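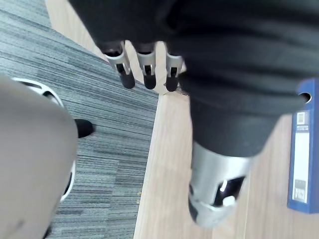

The floor in the back room, with the change of surface.

Paper storage, part 2: doors, levels and box files
15 Apr 2022
Filed under: house, paperwork

In the last post I got as far as deciding which papers to keep. The scanner's counter stood at 1,794 pages when I stopped, covering everything from the Maltska boiler warranty to bank statements from an account I closed years ago. Most of the originals have gone through the shredder. What remains has to be kept on paper, and it needs a place to live other than the bottom of the wardrobe.

The place is the Drastdale cabinet. It came with the flat, has two doors and one shelf, and until February it held paint tins and a drill. The paint has gone to the cupboard under the stairs.

The floor came first. The back room was two spaces at some point, and the covering changes part of the way across. The two surfaces differ in height by very little, but a cabinet standing across the join will settle towards the lower side, and a carpet goes on compressing for some weeks after you put a load on it. I had noticed that the doors drifted open by themselves and had been blaming the hinges. A spirit level on the top panel showed a slight fall towards the front and left.

I moved the whole thing so that all the feet are on the same surface, then put a thin packer under the front left. Bubble central in both directions. I checked it again a fortnight later and it had moved a little on the front-to-back axis, so a second packer went in. Since then it has held.

Only after that did I touch the hinges. There are four, two to a door, the concealed kind with an arm that clips or screws to a plate on the side panel. Adjusting them while the cabinet is out of level is a waste of an evening, as I found out in my last house with a Grornesard wardrobe. The order I use:

Tighten the plate screws on the side panels. One was loose enough to turn by hand.
Close both doors and look at the gap between them from top to bottom.
If the gap tapers, turn the side adjustment screw on one hinge only, a quarter turn, and look again.
Set the depth last, with the door shut.

Use a hand screwdriver. A drill on its lowest setting will still strip a hole that has had screws in and out of it before. The lower right plate had a stripped hole already, which I filled with a glued matchstick and left overnight.

Next, the shelf. The pegs allow several heights and I spent longer on this than it deserved. Standing box files upright gives you the spines in a row and the best use of width, but a part-filled file stood on end lets its contents slump, and the bottom edges of the papers curl. Laid flat, the sheets stay flat. The cost is that you can't stack many before the bottom one becomes a nuisance to get at. My answer is one layer, no stacking, and a gap left between files so that a hand can get in at the side. If a third file is ever needed it goes below.

I left 15 cm clear over the files, which is enough to lift a lid part way and drop in a letter without taking the file out. For anything more than a letter the file comes out and goes on the table.

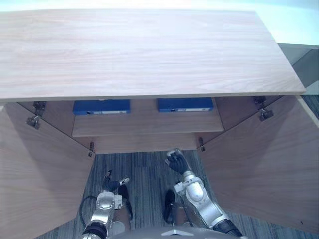

Girish Mathur wrote to me after the last post and was against flat storage altogether. His view is that a file lying down becomes a tray, that people put things on top of it, and that within a year you have a heap with a box file somewhere underneath. He keeps his upright with a Kolev bookend at each side and a sheet of stiff card inside to stop the slump.

I have no quarrel with the stiff card. The heap is a fair warning too, and I did it myself with a magazine rack. For now the rule is that anything placed on a lid gets filed or binned on the same day. If the rule fails I will turn the files on end and report back.

Labels. I have used plain white strips for years and see no reason to change. Pencil first, for a month, then pen once the category has proved itself. Categories that looked sensible on the first day and did not last: "Miscellaneous", "To check", "Flat (old)". The division that has worked is by who would ask for the paper. One file is for things an official body could demand. The other covers the flat: guarantees, meter readings, the survey, correspondence about the gutter.

Inside each file the newest sheet goes on top and nothing is stapled to anything else unless it arrived that way. I took out all the plastic wallets. They slide about, they double the thickness, and print sticks to the older ones.

Total cost, two packers and a matchstick. The files I already had.

Still to do: the right door needs a felt pad where it meets the frame, and I want a written list of contents taped inside the left one, high enough to read without kneeling. Amparo Cusi has asked in the comments what I do about certificates larger than A4. At present they are in a cardboard tube behind the wardrobe. Suggestions welcome, provided they don't involve folding.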